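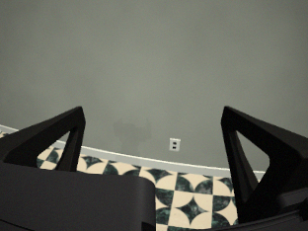 Grey wall, white baseboard, patterned floor.

Meetings. Specifically the ones before nine. I want them gone and I'm going to be quick about it as I've got one in a bit.

I worked four years at Kofler, in the Clurkgate office, and every Thursday we had what was called the early catch-up. Half seven. Ten people, most with coats still on, listening to someone read out a list we'd all been sent the night before. Questions? No questions. Back to desks. Then an hour of everyone making toast and being useless.

The defence was always the same. Gets it out of the way. Gets what out of the way? The work was still there at nine. So was the list.

And it's never the people with small children who pick the time. Or the ones on two buses. It's whoever lives round the corner and wakes up at five feeling marvellous. Good for them. Go for a run. Write a letter. Leave the rest of us alone untill the day has properly started.

I moved to Prillura after that, smaller place, and thought I'd escaped. Lasted a month. Then somebody came back from a course.
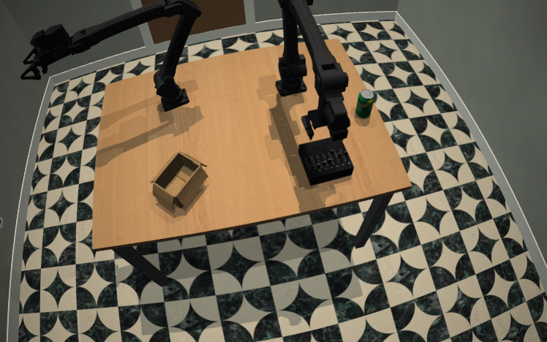

Honeylyn Belmonte wrote in after my last grumble on this to say I had it backwards. Her early meeting is the only one that finishes on time, she says, and the afternoon ones drag on past home time and eat into her evening, so if one has to go she knows which. Fair. Very fair in fact. An afternoon meeting that overruns is theft, and I've sat through plenty.

But that's an argument for ending meetings on time. You can do that at eleven. Eleven is a lovely hour. Everyone's had a coffee, nobody's starving yet, and lunch is coming, so there's a natural stop. 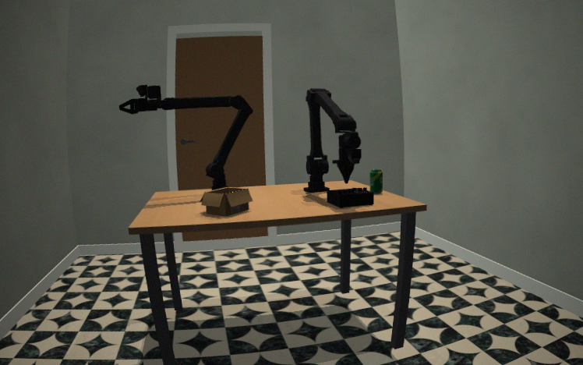 Eleven also gives you the morning first, which matters more than people let on. Two clear hours before anybody speaks to you. I get more done in those than in the whole rest of the day, and I dont think I'm unusual. Ask round your own office.

Hülya Soylu moved hers to eleven back in August, over at Temo. No announcement, just changed the calendar. Two people asked why. The rest said nothing and turned up, awake, with things to say. She's since cut it to twenty minutes and may cut it again.

So do that. Change the calendar. If your boss owns the calendar, ask, and ask in the afternoon when they're tired too.

Right. Mine's starting. Half eight, and I haven't read the list.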